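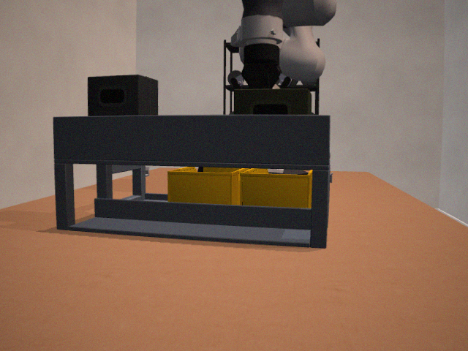 4. Levelling and first use of the Kirkero bench scale

Please read this section to the end before you connect the scale. It replaces the sheet of May 1, 2022.

4.1 Choosing the place

1. Put the scale on a firm table which does not shake when people walk past.
2. Keep it away from windows, heaters and fans. Moving air changes the reading, mostly with small weights.
3. Leave the scale switched off in the room for 3 hours if it comes from a cold store or a van.

Caution: Do not lift the scale by the pan. The pan support bends easily and the guarantee does not cover this.
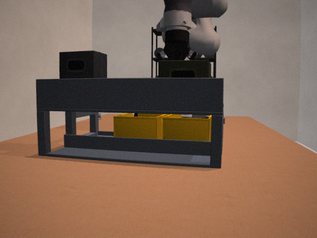 4.2 Levelling

1. Look at the bubble next to the display.
2. Turn the feet, one at a time, until the bubble is inside the ring.
3. Press lightly on each corner. If the scale rocks, one foot is still free — lower it and check the bubble again.

Note: Repeat this each time you move the scale, even on the same table.

4.3 Setting zero

1. Connect the adapter, switch on, and wait 20 minutes.
2. With the pan empty, hold ZERO until the display stops blinking.
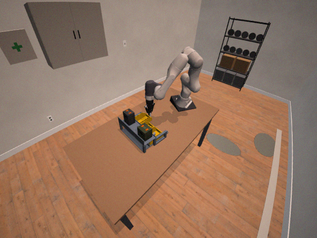
If the display shows a minus sign after this, lift off the pan, clean under it with a dry cloth and set zero again. Should the code E4 stay on, write to Tomoyo Tamura at the Brascombe service desk and quote form 2492.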